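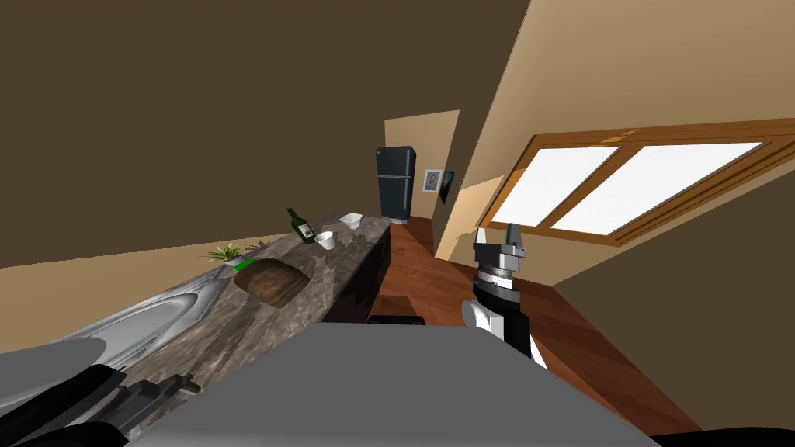

Figure 1. Simulated kitchen, head view, gripper open.

Geum-ok Tak, project report, Dovine course

We tested whether a policy trained in the Simska simulator on 200 demonstrations could line up on cutlery. It managed 53 of 460 trials. I don't think that supports the claim in our proposal.

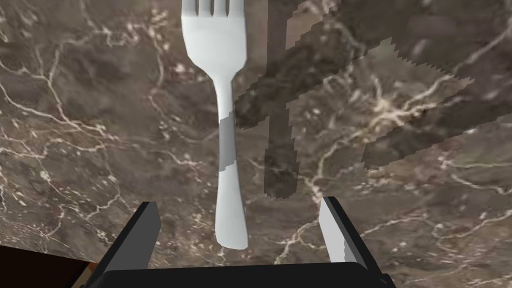
Was the wrist view any help?
Only with a single fork on bare marble — and the jagged shadows are nothing like our lab's.

Cluttered tables were worse. We ran 25 layouts, changing the colour and position of items, and I'd trust none of the averages.

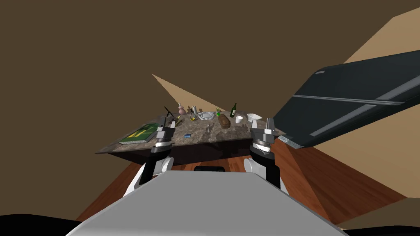
Which baseline was used?
The scripted Joo planner, with its default settings. We never tuned it, so the comparison flatters our policy.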